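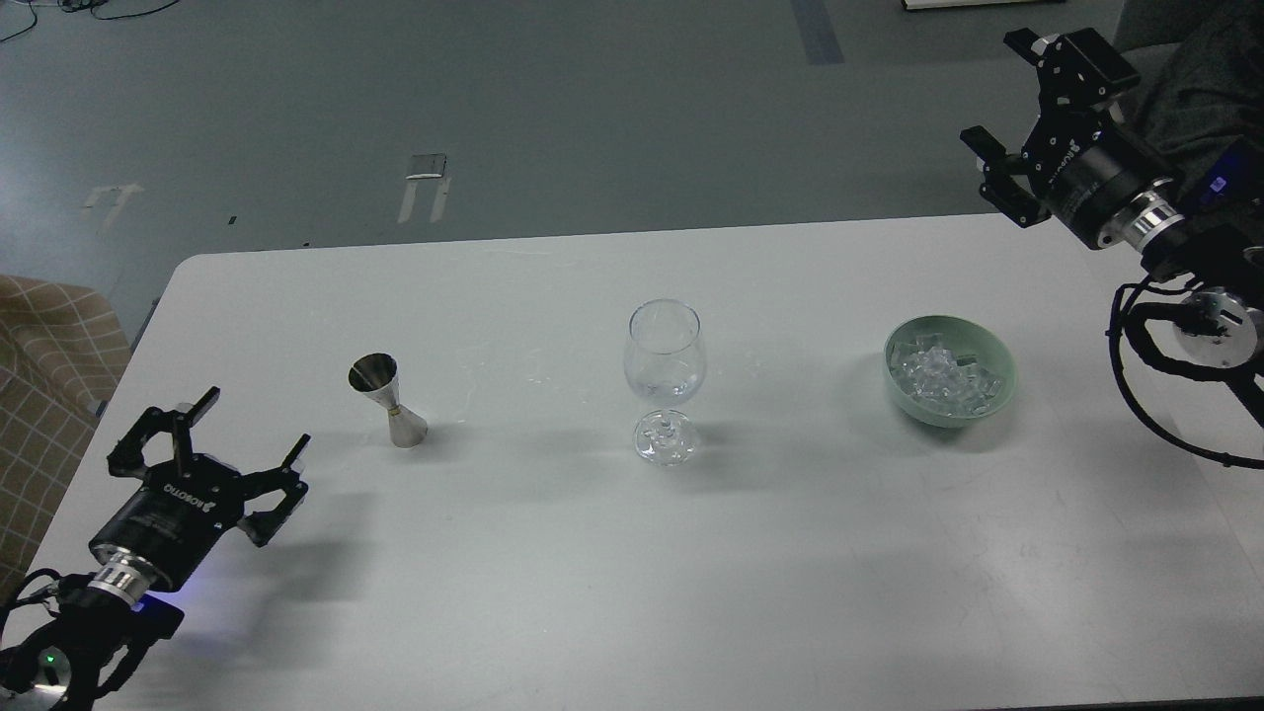

How to set up a drinks chore for a two-armed robot

I've been writing up household jobs for machines on this page for a while now, and the one I get asked for most (after folding towels, always towels!) is pouring somebody a drink. It's a lovely test: a jigger, a stemmed glass and a bowl of ice, and that's your lot. Can a machine do it yet? Sort of, on a good day, and slowly.

Step 1. Put the jigger, glass and ice in a loose row, with elbow room between them. Stand the jigger on its wider end.

Step 2. Do the ice first. Cubes slide, and they stick together as they melt, so a fresh bowl every few goes saves a lot of grumbling.

Step 3. Go gently on the glass. Clear things are hard for cameras, and I'd start with a very light grip and work up.

Step 4. Write down every try, the sad ones too. Our last run at Altness was 17 tries, finished on a Friday, and I learned most from the dropped cubes.

Comments

Bilal Issa: We tried this at Patwood and the ice beat us completely. Tongs next!

Pankaj Kushwaha: Does it matter which arm takes the jigger?

Reply from the author: Not much, Pankaj, whichever is nearer.

Search this site... Go

Related
Can a robot load a dishwasher?
Towels, part two
Shelf stacking at Harju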